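The Second Pair of Hands

The Bevow hands came in December, in a box too big for the lift, and by spring I had stopped believing anything printed on the side of it. Five fingers each. "Human-class dexterity." I have seen humans who couldn't fold a sheet either, so perhaps the claim was fair.

My job at Plaretti was to say which hands we should buy. There were two in the running, the Bevow with its five digits and the Oei, a plain two-jaw thing that looked like something for getting jars off a high shelf. Everyone in the building wanted the Bevow. They had wanted it before it was unpacked. The Oei cost a fraction as much and had been clamped to the bench for a year, picking up whatever we gave it.

We did the bedroom trials in a rented flat on Prultgate, second floor, with a radiator that knocked. The task was simple enough to say out loud. Take hold of the duvet and pull it straight. Do that again. Change the hands, and do it all again.

I kept the tally in a notebook, in pencil, since the software had its own idea of what a success was. It marked a grip as good if the fingers closed and the motors felt something push back. A fold of cotton pushes back. So does a knuckle jammed against its neighbour. By the software's reckoning the Bevow had made 2,457 good grips in its life before it reached us, and I would have liked to see what it had been gripping.

The Oei went first. It pinched the hem, pulled, and the hem came. It left a crease you could have cut yourself on and it only ever managed one corner at a time, but I could tell you beforehand what it would do. Out of 53 tries it let go early on 9. I wrote that down and felt rather pleased, which I knew was a bad sign in a person who was meant to be neutral.

Then the Bevow. The first hour went on calibration. The second went on the thumb. When it did start it was lovely to look at, I'll give it that, and the man from the third floor who had come down about the noise stood in the doorway and forgot to complain.

"It's like a person," he said.

"Which person?" I said.

He didn't have an answer and went back upstairs.

It gathered up far more cloth than it needed. I had asked for the edge and it took a fistful. The sales sheet called this adaptive grasping. My notebook called it something shorter.

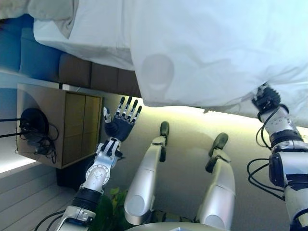
Prultgate, Bevow hands on. Right hand in the duvet, left hand open.

I looked at that one for a long while in the evening, with my tea going cold. You could sell a lot of hands with it. Anyone at Plaretti would see those dark fingers sunk into the white and think, there, it's got it. The software thought so too and had put a green tick beside it.

I opened the report and typed the date, May 23, 2023, and under it the word Recommendation. Then I went to find the notebook, which I had left on the radiator, and the radiator was knocking again.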